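Questions people ask me before they order

I bake sourdough out of my own kitchen under the name Pludola, and I get the same handful of emails over and over, so I finally wrote the answers down. If yours isn't covered, drop me a line!

How do I order?
Email me with what you want and when you'd like it. I bake twice a week and I need two days' warning, as the dough spends a whole night in the fridge before it goes anywhere near the oven. Same-day loaves are a no, sorry (even for my sister, who keeps trying).

How big is a loaf?
The regular one weighs 900 grams. That feeds the two of us for three or four days, with toast.

Do you slice?
I'd rather not. It dries out so much faster. If you have trouble with a bread knife, though, just tell me and I'll happily do it for you.

Is it gluten free?
No, and long fermenting doesn't make it so, whatever you may have read. If you have celiac disease please don't eat my bread. There's flour on everything I own.

How should I keep it?
Cut side down on a board for the first day, then in a paper bag. Never the fridge! It freezes beautifully, and I'd slice it first so you can pull out a piece at a time.

Can I have some of your starter?
Yes, I love giving it away. Mine came from Halima Ugwu, who taught me to bake, and she'd haunt me if I charged for it. Bring a clean jar with a lid. Feed it when you get home, equal weights of flour and water, and leave the lid loose or you'll be wiping down the ceiling.

Do you take holiday orders?
I do, and the list closes on 11th December. After that I'm off until January, so stock up the freezer.

Do you deliver?
On foot, if you're within a few streets of me and ordering two loaves or more. Everybody else picks up from my porch.

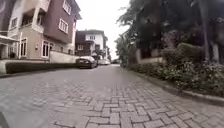

If you can't make your pickup time, send a message and I'll hang the bag inside the door with your name on it. It'll be fine there until the evening. Cash or a bank transfer both work, and please bring the bag back if you remember, I go through so many of them.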